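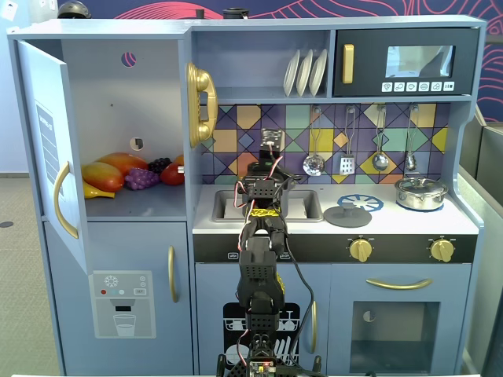 Marleny Chávez writes that she buys a big bunch of coriander every week, uses a little of it in one soup, and finds the remainder black at the bottom of the drawer. She asks if it would be better to stop buying it. No, Marleny, please continue to buy it. In my opinion the difficulty begins before the shop, with the list, and so this guide begins with the list too and comes to the coriander later.

How to write a shopping list that your fridge can follow

I learned to shop from my mother, who went to the market every morning with a small bag. When I came to live in Hurstead I changed to one large shop in the week, but I still bought like a person who would come again tomorrow. It took me a long time to change the habit. The method below is the one I use at home now.

You will need
A sheet of paper, or the back of an envelope
A pencil
A roll of masking tape and a pen that writes on it
Two or three boxes with lids
A clean tea towel that you don't mind to keep in the fridge
About 30 minutes the first time, and much less after

Step 1. Look before you write

Open the fridge and take out everything that must be eaten soon. Put it on the table. Do the same with the bread and the fruit bowl. Write these things at the top of your paper, under the words EAT FIRST. They are not for buying. They are the beginning of your meals.

Do not clean the fridge at the same moment. I always want to do it, and then it is noon and there is no list.

Step 2. Choose the meals

Choose four dinners for the week, no more. The other evenings will be for leftovers, eggs, or somebody inviting you. At least two of the dinners should use something from EAT FIRST.

Try to put meals together in pairs. If you buy a cabbage, half goes in a soup and half is fried with rice two days after. If you open a tin of coconut milk, look for a second place where it can go.
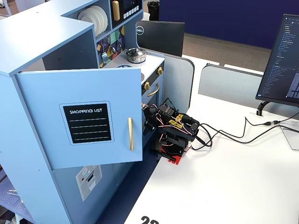

Hurstead Home Cooking Club | Guides | Shopping and storing

Step 3. Write amounts and not only names

"Potatoes" is not a good line on a list. "Potatoes, 900 g" is a good line. When the amount is written, the big sack at a low price has less power over you. For dry rice I count 80 g for each person. Nelly Cuadros finds this very little and says so at every meeting, so please use your own number, but write it down.

If you don't know how much your family eats of something, write the amount on the lid in the day you open it, and look again when it is finished. After a month you will have a fairly true idea.

Step 4. Put the list in the order of the shop

At Sakwood the vegetables come first and the milk is at the far end, so my list has this order also. Cold things I write at the foot of the page and take last. If you use the market and the shop on the same morning, make two columns.

Keep the list on the kitchen wall or on the fridge during the week, where everyone can reach it. A person who finishes the mustard writes mustard. In our house this rule needed some patience.

Step 5. Put the shopping away slowly

Many people lose the good of the list in the last ten minutes. Please leave a little time for these things.

Coriander and parsley: cut the ends, stand the bunch in a glass with a little water, and cover the leaves with a bag, not tight. Put it in the fridge door. Change the water when it becomes cloudy.

Lettuce: wash, dry very well, and roll it in the tea towel.

Bananas: leave them out of the fridge and away from the other fruit, unless you want the other fruit to ripen faster.

Mangoes: keep at room temperature until they give a little under the thumb, and then move them to the fridge. A cut mango goes in a lidded box. 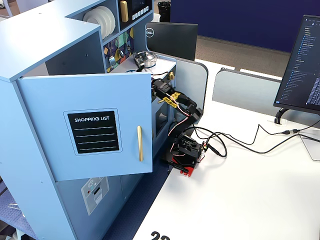 Potatoes and onions: both want a dark place with air, but not the same place. A paper bag is enough for the potatoes. If one has turned green, cut the green part away generously, and if there is a lot of green, don't eat it.

Tomatoes: on the worktop until ripe.

Hard cheese: in baking paper first, then in a box.

Step 6. Use the tape

Write on a piece of tape what is in the box and when it was cooked, and stick it on the side, where you can read it without lifting. I used to stick it on the lid. Then the lids were mixed in the washing-up and for one week we had a chicken stew with the name of rhubarb.

Old boxes go to the front of the shelf and new boxes go behind. Cooked rice needs special care: cool it quickly, put it in the fridge within one hour, and eat it the next day.

Some questions we receive

What if the plan changes?
It will change. Move the meal to another evening and cook first the thing that will spoil first. Fish doesn't wait. Carrots wait very well.

Is it cheaper?
For me, yes. Abelardo Cuadros kept his receipts from March and says that he spends nearly the same as before, but on better coffee.

Can I freeze herbs? 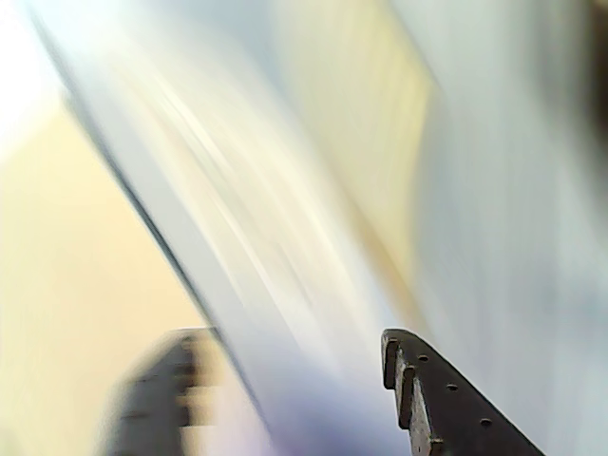 You can, if you will cook them afterwards. Chop the leaves, press them in an ice cube tray, cover with oil or water and freeze. When the cubes are hard, move them to a bag and write the name on it, as frozen parsley and frozen coriander look the same. They will not be nice in a salad, but in a soup or with beans they are very good.

My family doesn't look at the list.
Ruth Tamayo tied the pencil to the list with a string and had more success after that. You can also ask each person to choose one dinner. Children often choose pasta, and this is fine.

How long before it becomes easy?
I would say a few weeks. In the first week, do only Steps 1 and 2, and buy the rest as you always did. Add the amounts in the second week, and the tape when you have some boxes to put it on.

A blank list for printing is in the folder by the door of the meeting room, in large letters and in small. If you have a better way to keep celery, please write it in the notebook beside it.

Hortensia Ccori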